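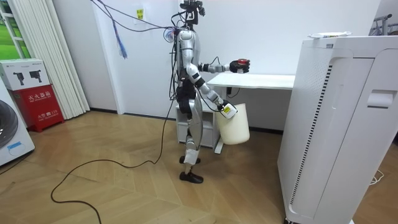

CUKBRIDGE – Eterside, an independent testing and certification organization, has signed an agreement with Tolentino Mutual to open its collision parts certification program to the insurer's network of 78 repair shops. Under the agreement, replacement bumpers, hoods and headlamps will be tested for fit, strength and corrosion resistance before shops may list them on a Tolentino estimate. Small items are covered as well, down to fluid reservoirs and their caps, which can be as plain as a round red lid a few inches across.

Print this page | E-mail this page

April
By Yulan Yao, Eterside Communications

Testing will take place at the Eterside laboratory in Oltwood. Parts that pass will carry a numbered seal, and shops will be able to check each number online before installation. More than 100 parts have been submitted by manufacturers so far.

"Drivers should know that the part on their car has been checked by someone other than the company that sold it," said Getsemaní Galindo, director of automotive programs at Eterside. "This agreement gives repair shops a clear way to show that."

The program will begin with passenger cars and light trucks – commercial vehicles will be added in a second phase. Shops in the network will receive training materials at no charge. Manufacturers wishing to submit parts may request an application from the Oltwood office.

Print this page | E-mail this page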